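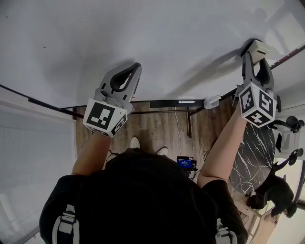
Will a robot take the wiping, sorting and putting away off our hands?

Some of it, eventually, and probably less than the sales sheet says. For the first few months, plan on more handwork, done more slowly, plus a list of new small chores.

Home Shop Tips Benches Cleaning Storage Archive

Living with automation in a small workshop

I run the finishing room at Landach, and since April we have been getting ready for an automated helper called the Judier. Getting ready means that people do the job themselves with a gripper in each hand. I have my doubts about where it ends up. In the meantime the floor has to be swept and the orders have to go out, so these are the habits that have kept us sane.

Clear a wider strip than you think

A person reaching across a big white surface with bare hands feels a chair arm and shifts. The same person with a backpack on and a gripper out in front of each shoulder has less room to shift. Pull chairs and side tables back before starting. Anything small that lives on the floor should go on a shelf, and cables should be run along the wall or taped down flat.

Keep the marker cubes clean

Ours have white cubes with black square patterns at the base of each gripper. Treat them like the lens on your glasses. Dry cotton first, then a barely damp cloth. Skip the solvent wipes from the finishing bench; I haven't tested them on the printed faces and don't plan to.

Don't trust the quoted time savings

The leaflet from Prendilley, who sold us the package, gave a figure for hours saved. It didn't count setup, battery charging or the time spent putting the room back. Keep your own log. We made 257 passes at the same wiping job in the first stretch and threw out 53 of them. Those still cost somebody's morning. If you are told a task "takes seconds," ask whose seconds.

Change hands, change jobs

Holding a gripper tires the forearm in a different place than holding a rag. We stop after four passes, put both grippers down and do something else. Giuliana Lozano, our most careful finisher, lasted longest and was the first to complain of a sore thumb, and I took the complaint seriously. Write the breaks into the schedule. A break left to good manners gets skipped when orders are late.

Pick things up the boring way

Small blocks are where people get fancy. Set the block upright between the two finger pads, let the lower end come down to the housing, and close. A ribbed face gives you something to line up by eye. Check the grip over the bench before you reach out over anything you care about.
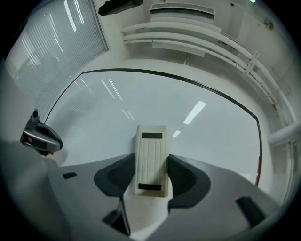
Who gets the credit, and who gets the mop

My real objection has little to do with the tool. Giuliana knows how hard to lean on a surface and when to quit rubbing. If a machine ends up working from her motions, then her skill is in it, and her pay slip ought to show that. So far it doesn't. We asked for three things in writing: paid time for every session, a say in which jobs get tried, and a promise that the leftovers — corners, spills, the underside of everything — won't all land on one person. We have the first one.

Keep a plain rag on the hook

The whole package cost us $2,619. A rag costs next to nothing and works in a power cut. Keep one within reach of every bench, and let people use it without having to explain themselves. I'd give the same advice to the folks at Mosquera, who are thinking of buying in this fall. Try it on one job, for a set number of weeks, and decide beforehand what would make you send it back.

Related tips
Getting old ink off a glossy surface
Taping down cables so they stay down
Forearm stretches for bench work
What to ask before you sign a service plan
Storing chargers away from sawdust

Last updated: August 2025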